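Plistholm Handling Lab
Pre-session safety and inspection checklist, hand-held gripper recording
Project: Skodance (learning to grasp from human demonstrations)
Date of inspection: 11 May 2019
Area: Holst room, main floor and side desk
Equipment: Movero hand-held gripper, wrist camera, logging computer

Result codes: P = pass, C = pass with comment, F = fail, N/A = not applicable

Section A. Floor and access

A1. Walking route between the desk and the object table is clear. C
Cables near the furniture should be moved back against the wall before the next block. Operators look at the object and not at their feet, so anything on the route is a trip hazard.

A2. Exit door opens fully from inside. P

A3. Extinguisher inspection tag in date. P

A4. Loose items picked up from the floor. F
Small items were still on the floor at the start. To be cleared and rechecked. See follow-up 1.

A5. Lighting even over the work surface, no lamp flickering. P

Section B. Gripper and camera

B1. Finger pads seated, no tears. P
Left pad was replaced at the last inspection. Wear is normal.

B2. Trigger returns fully when released. P
Tested 23 times with no sticking.

B3. Camera lens clean. C
One fingerprint removed. Wipe again after lunch if gloves have been handled.

B4. Camera mount tight. P

B5. Cable strain relief in place at both ends. C
Cable has enough slack for a full arm reach. Operators tend to let the slack fall in front of the body – keep it clear of the objects, especially anything with a spout or handle.

B6. Emergency stop. N/A
No powered arm is used in this procedure. Complete the arm checklist before any replay run.

Section C. Operator

C1. Operator has read the current procedure. P

C2. Gloves available in all sizes. C
Large is down to the last pair. Reorder.

C3. Rest break scheduled after every 41 demonstrations. P
The limit was set after the pilot, when operators reported a sore wrist toward the end of longer blocks. Do not raise it to make up for lost time.

C4. No lanyards or loose jewelry near the trigger. P

Section D. Objects

D1. Breakable objects checked for chips and cracks. P

D2. Objects empty and dry before handling. P

D3. Objects placed at least one hand width from the table edge. C
Measured from the widest part of the object, spout included. Two objects had to be moved in.

D4. Glossy objects checked in the camera preview. C
Bright glaze can wash out the middle of the view at close range. The tracker loses position when too little background is left, and those recordings have to be dropped. Approach slowly and keep part of the room in view.

Reference view for D4, stored with this checklist:

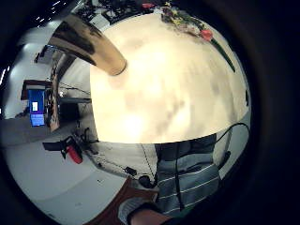
Item D4. White vessel with gold-colored spout at close range. Brightest area is near the middle of the body; room and floor remain in view at left.

D5. Object list matches the labels in the log. P

Section E. Recording and data

E1. Free disk space checked before the first recording. P

E2. Clock on camera and logging computer agree. C
Offset was 3 frames. Reset and checked again, now within limits.

E3. Rejected recordings kept in a separate folder. P
The set stands at 2653 accepted demonstrations. Rejected ones are not deleted. The success rate in the report is worked out for replay runs only, and tracking losses are listed on their own line so that the two are not mixed.

E4. Consent form on file for each operator. P

Follow-up

1. Clear floor items and recheck A4 before the first block. Open.
2. Tie back cables at the furniture (A1). Open.
3. Order large gloves (C2). Open.
4. Add a matte cloth behind the glossy objects and compare tracking with and without it (D4). Planned for the end of May.
5. Clock reset (E2). Closed.

Recording may start once follow-up 1 is closed. Next full inspection is due before the replay runs, using this form and the arm checklist together.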